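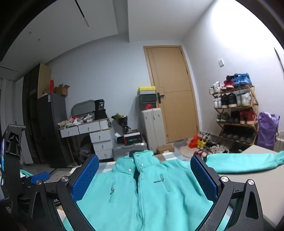 Informe de avance para la Fundación Caldeira
28/05/2021

Estimados amigos de Caldeira:

Les escribo con el ropero solidario ya en marcha y con muchas ganas de contarles cómo vamos, que no es poco. Desde que llegó la segunda parte de la ayuda (3,702 en total, ya saben que lo apunto todo) hemos revisado 66 prendas de abrigo, casi 300 si sumamos camisetas, pantalones y ropa de niño, y hemos preparado ocho lotes para las familias de Soltberg.

Lo de los abrigos lleva su tiempo. Cada uno se extiende sobre la cama, se prueban las cremalleras y los broches, se miran los bolsillos (¡lo que aparece en los bolsillos!) y después se dobla con las mangas hacia dentro. El forro polar turquesa de cuello alto, con sus dos bolsillos de cremallera en el pecho, va en el lote de chaquetas, talla pendiente de anotar.

El cuarto sigue siendo pequeño, no les voy a engañar. Entre las maletas, las cajas de zapatos apiladas junto a la puerta y el escritorio lleno de papeles y embalajes, hay que moverse con cuidado. Para junio querríamos comprar una estantería y un perchero con lo que queda de la partida de material; les mandaré el presupuesto aparte.

Falta también resolver el transporte del último lote, que sigo hablando con Grevix.

Un abrazo muy grande y gracias de corazón,
Marcelino Cordeiro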